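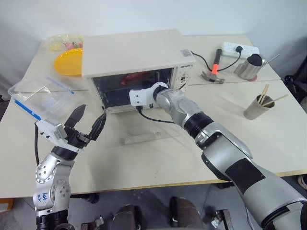

Which rules apply when two robot arms share one table with a household appliance?
The usual machine safety rules for your country come first, and after them a written set of bench rules that covers the appliance, the cables and the people nearby. Most small labs have the first part covered by their employer and are missing the second. The Umico Bench Rules Kit is that second part, in a box.

Umico Bench Rules Kit
From Listumico, Mellemthorpe
Item 402

We love tabletop robot work. A pair of arms reaching into a countertop oven is a wonderful thing to watch, and it's also a job where a plug, a glass door and somebody's elbow can all end up in the same few inches of space. The kit gives a two-arm bench one clear set of habits, printed large enough to read from your chair.

In the box
One laminated rule card, both sides
Pad of start-of-shift check sheets, 400 sheets
Table marking tape, two colors
Cable tags, write-on
Lockout cover for a standard appliance plug
Guidebook, spiral bound (it stays open flat, hooray)

What the card says
Agree on who holds the stop button before the arms get power.
Appliances stay unplugged for practice runs. Heat is a separate sign-off.
An open oven door counts as part of the work area. Mark its full swing with tape, and slow both arms down inside the line.
Route power cords outside the reach of both arms. Hand tools get their own marked spot, clear of the cords.
Wrist camera cables need enough slack for the full turn of the wrist and no more than that. Check the plug end by hand at the start of each shift.
Open both grippers before anyone reaches in.
Write the arm's name on its housing. Marker is fine!

The card is deliberately short. Longer notes are in the guidebook, including a chapter on glass doors that Gemma Ferri rewrote for this edition after a lot of letters from readers - thank you, keep them coming.

Does it replace a risk assessment?
No. You still need one for your own arms, grippers and appliance. The check sheets have a box for its reference number.

Will it work with one arm?
Sure. Skip the shared-zone page and use the rest as is.

Sizes and refills
Card: letter size
Tape: 2000 inches per roll
Refill pad: item 571
The Gezer wall holder fits the card and one pad, sold separately. The April edition of the card replaces all earlier ones, so please recycle the old green card if it's still up on your wall.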